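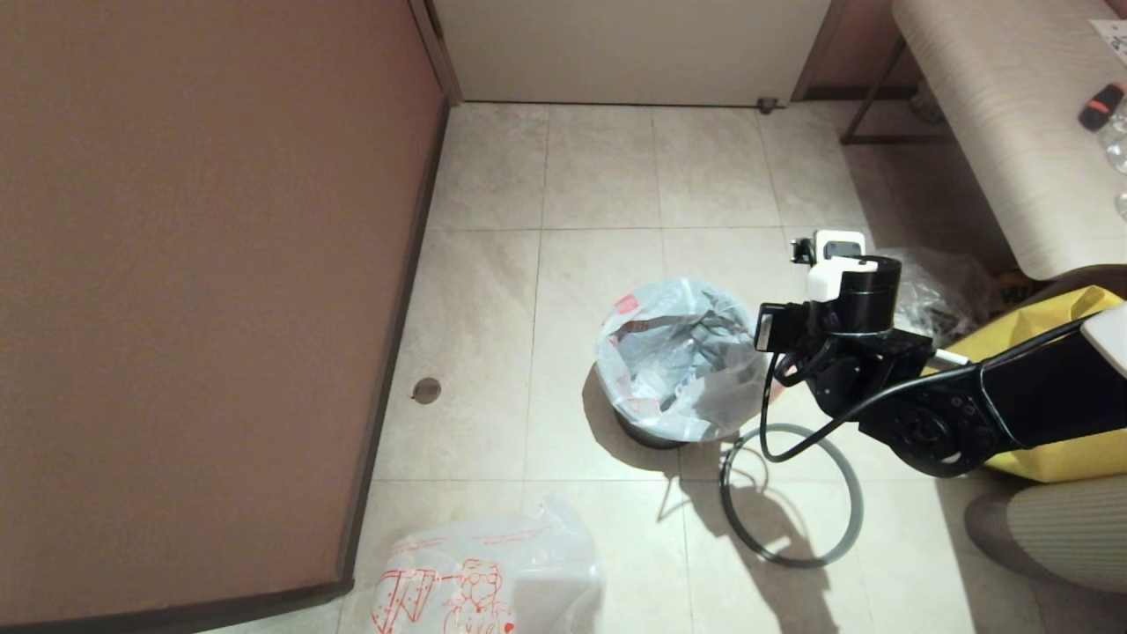

家庭から出るプラスチックの袋は、洗ってから出さないといけないのですか?

軽くすすいで水気を切れば十分です。油やソースがべったり残ったものは、無理に洗わず燃やすごみに回してください。今回Brastmontが配布を始める「Kekex 分け方ノート」では、この線引きを最初の見開きに置きました。

Brastmont、家庭ごみの分別がぐっと楽になる「Kekex 分け方ノート」を5月より配布
品目は173、書き込み欄つきの冊子です

生活冊子の制作を手がけるBrastmont(ブラストモント)は、5月より、家庭ごみの分別ガイド「Kekex(ケケックス) 分け方ノート」の無料配布を開始します。台所や洗面所、玄関まわりで日々出てくるもの173品目を取り上げ、捨てる前にどこまで手をかければよいのかを短い文でまとめました。

分別の案内は自治体ごとに用意されていますが、「材質の名前で引くと見つからない」「マヨネーズの容器はどうするのか、毎回迷う」といった声が、当社の読者はがきにも長く寄せられてきました。そこで本冊子では、材質の一覧を後ろにまとめ、前半は「朝ごはんのあと」「荷物が届いた日」「衣替えの日」など、暮らしの場面から引ける作りにしています。荷物が届いた日のページには、段ボール、宛名ラベル、緩衝材、粘着テープが一度に並びます。読んでいて「そうそう、これ!」とうなずいていただけるはずです。

編集にあたっては、集合住宅向けの暮らし相談室を開いているTulia(トゥリア)の協力を得ました。相談室に届いた質問のうち、とくに多かった20件は、巻末の「よくある迷い」に一問一答で収めています。使いかけの乾燥剤、割れた植木鉢、フィルムの窓がついた封筒など、なかなか奥の深い顔ぶれになりました。 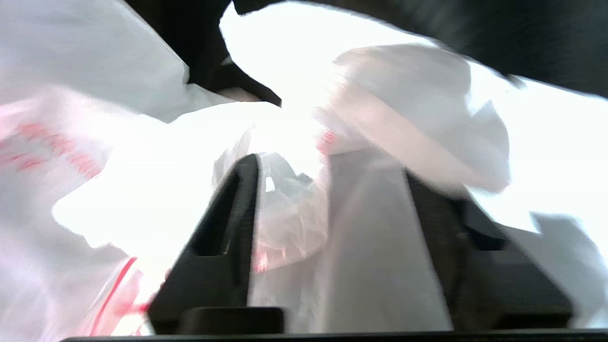 レジ袋を小さく結んでから捨てるのは、よいことですか?

資源として出す場合は、結ばずに広げたまままとめるのがおすすめです。結び目があると中に物が残っていないか確かめにくく、選別の手間も増えます。保管中にかさばるときは、空気を抜いて平らに重ねておくと場所をとりません。

■ 書き込んで育てるノート
分別のルールは地域によって違い、同じ町でも変わることがあります。そのため各品目の右側には空欄を設け、お住まいの地域の区分や収集日を鉛筆で書き込めるようにしました。引っ越しのときは消して書き直せます。表紙は台所で使うことを考えて水をはじく紙にし、角にはひもを通す穴を開けました。冷蔵庫の横に下げて使っていただければうれしいです。

■ 文字とイラスト
見出しの文字は大きめに組み、漢字にはすべてふりがなをつけました。イラストは線だけで描いているので、お子さんが色を塗って、わが家の区分の色を決めることもできます。試し刷りを囲んだ編集部では、塗り絵のほうに夢中になる者が続出し、校正がしばらく止まりました。

■ 配布と説明会について
冊子はSabbagh(サバー)文具店の店頭でお受け取りいただけます。1世帯につき1冊、なくなり次第いったん終了し、増刷後に再開します。自治会や管理組合でまとめてご希望の場合は、15冊から配送を承りますので、店頭の申込用紙をご利用ください。送料はお申し込みの団体にご負担いただきます。

配布開始に合わせて、同店の2階で分別の説明会を開きます。開始は午前10時、定員は20名、参加は無料です。迷っている品物の包装や表示をお持ちいただければ、その場で一緒に調べます。刃物、スプレー缶、電池の持ち込みはご遠慮ください。駐車場はありません。

■ 今後の予定
秋には、粗大ごみと引っ越しごみをまとめた続編の制作に入ります。「この品目が載っていない」というお便りは、冊子にとじ込んだはがきでお送りください。届いた品目は増刷のたびに検討し、ページに加えていきます。

冊子の概要
名称:Kekex 分け方ノート
掲載品目:173品目
価格:無料
配布場所:Sabbagh文具店 店頭
企画・発行:Brastmont
編集協力:Tulia

本件に関するお問い合わせ
Brastmont 広報担当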